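Gripper Evaluation Working Group
Minutes of the Meeting of 9/24/24
Kulilton Automation Laboratory, Room 12

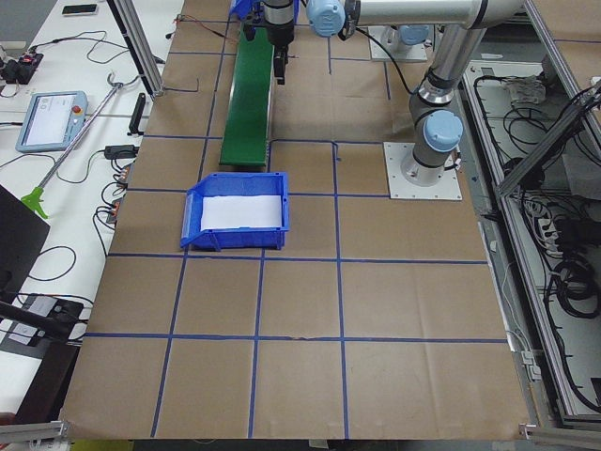 Chair: Nayara Fagundes
Recorder: Lindalva Holanda
Also present: representatives of Cell Operations, Controls, and Purchasing
Apologies: Safety Office

The Chair opened the meeting at 2:00 p.m. The agenda was adopted with item 5 moved ahead of item 4 at the request of Purchasing.

1. Minutes of the previous meeting

The minutes were approved with one correction. Under item 3, "Trondel controller" should read "Trondel gripper." The Recorder will reissue the page.

2. Status of the conveyor trials

Cell Operations reported on the comparison of the Vusora and Trondel grippers. A total of 529 pick attempts has been logged since the trials began in May. Both grippers have now been run on the same part set and at the same belt speed. The Vusora gripper had fewer dropped parts on the small housings. The Trondel gripper closed faster but lost its hold on parts with a curved side. The group noted that the two sets of runs were made with different finger pads and agreed that the results should not be compared in writing until the pads have been matched.

The Chair asked whether parts had been damaged on reaching the bin at the end of the belt. Cell Operations replied that marks were found on 7 parts before the bin was lined, and that the lining would stay in place for all remaining runs. The liner is to be checked at the start of each shift.

3. Work surface and grid

The blue tape grid on the kraft paper is used to record where a part comes to rest when it misses the bin. Controls stated that the tape lines are not straight enough to serve as a reference for the camera and asked for a printed sheet. Ms. Holanda noted that a printed sheet would have to be replaced as often as the paper. It was agreed to keep the tape for manual records and to calibrate the camera separately with the Figueiredo target plate.

Cell numbering will run from the conveyor side toward the near edge of the table. Earlier log sheets used the opposite order and will be marked accordingly.

5. Purchasing

The quotation for three spare sets of finger pads was received and approved. The quotation for a second Trondel gripper was deferred. Purchasing asked that part numbers be given in full on all future requests.

4. Cabling and access

Controls raised the matter of the cable running from the wrist of the arm over the conveyor. It is to be rerouted and clipped along the arm before the next series. The side table holding the teach pendant is to be cleared of items not needed for the trials, and a fixed holder for the pendant is to be ordered. Staff were reminded that the reach tool may be used only when both arms are stopped.

6. Other business

A request from the Vusora sales office to attend a trial was discussed. The Chair will reply that visits can be arranged after the matched-pad runs are complete.

Actions

Cell Operations: repeat the small housing runs with matched pads
Controls: reroute wrist cable; calibrate camera
L. Holanda: reissue corrected page; mark earlier log sheets
Purchasing: order finger pads and pendant holder
N. Fagundes: reply to Vusora

The meeting adjourned at 3:10 p.m. The date of the next meeting will be sent by the Recorder.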